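Westerberg Institute for Applied Automation
Posted by Gunnel Sundqvist, Program Director
31 May 2026

Thread: Can machines do household chores yet?

1/ The Institute is regularly asked whether a robot can be expected to take over ordinary household work. This thread sets out our current position, based on the domestic tasks program that closed in May. The full report will follow on our website.

2/ The short answer is that some parts of some chores can be done to an acceptable standard. No complete chore in our program was done from beginning to end without a person stepping in at least once.

3/ The program covered laundry handling, dish racking and the tidying of shelves. Two partners took part. Tranena supplied the test kitchen and laundry, and Closeck supplied the software that plans the arm's movements. The Institute set the tasks and did the scoring.

4/ Laundry received the most attention. It is also the chore members of the public ask about most often, usually in the form "when will it fold my shirts?" Folding comes late in the job. Before anything can be folded, one item has to be picked out from among several others.

5/ Picking out one item is harder than it sounds. Cloth has no fixed shape. A towel that stands upright at one moment may slump the next, and the edge the arm was aiming for is then somewhere else. Rigid objects such as mugs do not present this problem, and our dish racking scores were higher for that reason.

6/ The basket matters as well. Slotted plastic walls leave little room beside the fabric, and a pattern of dark openings behind a striped or dark cloth makes the edge of the cloth more difficult for software to find.

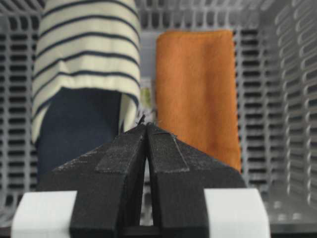
7/ Results for laundry. The arm was given more than 1000 attempts at lifting a single named item out of a mixed basket. It succeeded in 58 per cent of them. An attempt was scored as a failure if a second item came up with the first, if the item was dropped, or if a person had to intervene.

8/ The most common failure was the double pick, where a neighbouring piece came along with the intended one. Thin cloths lying against thicker ones accounted for a large share of these. Towels on their own were the most reliable item in the set.

9/ Lint deserves a mention. Grip pads collect it, and pads that have collected enough of it hold cloth less well. Our operators cleaned the pads on a fixed schedule. A household would need to do the same, and we would ask manufacturers to say so plainly in their manuals.

10/ On speed: a practised adult will empty a basket well before the arm does. We do not regard this as a serious objection. A machine that works slowly while the house is empty may still be useful, provided it can be left alone. At present we would not advise leaving it alone.

11/ Several readers have asked about workshops and small factories. Our partner site at Plisusura has run a similar arm for three years, sorting shop cloths and loading parts trays. Tray loading is now routine there. Cloth sorting is still checked by hand at the end of every shift.

12/ The difference lies largely in the surroundings. At Plisusura the trays are the same colour and size, and they arrive in the same place. No family organizes its laundry to that standard, and we do not think families should be asked to.

13/ Our advice to households considering a purchase: ask the seller for results on mixed loads, in an ordinary basket, under ordinary light. Ask who was in the room during the test, and how often that person touched anything.

14/ Our advice to journalists: a video of one successful fold tells you very little. Please request the number of attempts.

15/ The next stage of the program begins with small items, chiefly socks and face cloths, which were left out of this round. Written questions may be sent to the program office and will be answered in the order received.

Filed under: Home & Workplace Automation | Research Updates

Contact the program office | © 2026 Westerberg Institute for Applied Automation | Back to top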